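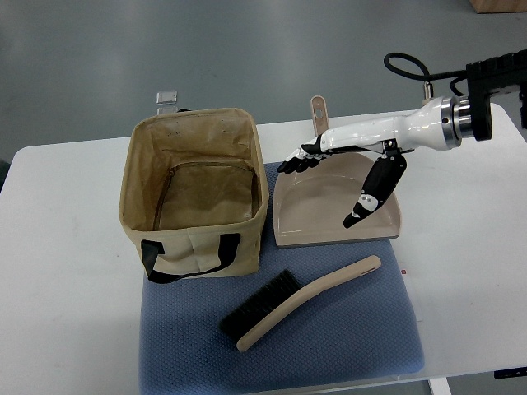
I have a new favourite thing in the house and it is a dustpan and brush. I know! But I've been meaning to write about the small cleaning kit for ages, and now that I've sorted mine out I can't stop telling people about it, so you lot are next.

Some background for anyone who missed the July posts. We moved into the flat on Delacroix Street with one cupboard in the hall, and the cupboard filled up in 2 days. The vacuum took the floor, the ironing board took the back wall, and everything small ended up in a heap behind the door. Every time I spilled the coffee grounds (often) I had to shift the lot to find the dustpan, and then go back in for the brush.

So the new rule is that the small stuff lives together in a basket, and the basket comes to the mess. I tried a plastic tub first, a grey one from Pletby, and it was fine but it clattered and the lid never went back on. Fabric is so much nicer. It's soft enough to squash into a gap, it doesn't scratch the paint, and you can grab it with one hand while the other hand is holding a phone or a cat.

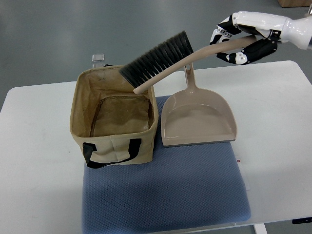
The brush held above the basket's back rim, dustpan standing by.

What I love about this brush is the length of the handle. My old one was a stubby little thing and I skinned my knuckles on the skirting boards every single time I did the stairs. A long handle with a bit of a curve in it lets you get under the radiator and along the back of the toaster, and you can sweep towards yourself without crouching right down on the floor. Dark bristles are a good choice too, as they don't look grubby after a week.

And then there's the rubber strip along the front of the pan. If you only take one thing away from this post, please let it be the rubber strip! A bare plastic edge always leaves that thin line of dust that you chase backwards across the kitchen until you give up and blow on it. Rubber sits down flat against the floor and the line is so much thinner. I've used mine on tiles, on lino and on the dreadful bumpy concrete out on the balcony, and it was the balcony that won me over.

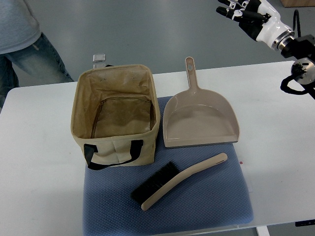
The whole kit: basket, dustpan, brush. Holes in both handles, if you'd rather hang them up.

I did think about hanging them. There's a hook rail by Raltus that I had my eye on, with 6 hooks, and it would have fitted beside the meter box. But then they'd be on the wall and the cloths would be somewhere else, and I'd be back to two trips. If you've got a proper laundry with a spare bit of wall, go for it. The holes are there to be used.

For the basket people, a few things I've learned about packing it. Put the brush in with the handle up, leaning into a corner, so you can see it from the doorway. Give the dustpan a good tap over the bin first or you'll have crumbs all through the lining by the end of the week (ask me how I know). Cloths go in last, rolled up and pushed down the side.

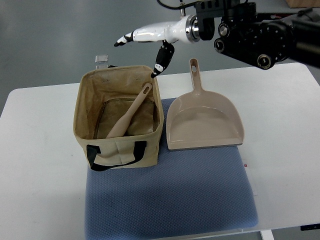

The soft sides do slouch a bit, and a basket with a firm panel in the bottom copes much better with that than one without. I had one from Drurnus years ago that was just a floppy bag, really, and it fell over if you looked at it. Check the lining as well. You want something you can wipe out with a damp cloth - a raw canvas inside will hold on to every bit of fluff you put near it.

Next job is the shelf under the sink, where I've found three half-empty bottles of the same window spray and a sponge I don't recognise. If you've got a good way of keeping spray bottles upright in a deep cupboard, leave it in the comments, because mine go down like skittles whenever I reach for the dishwasher tablets.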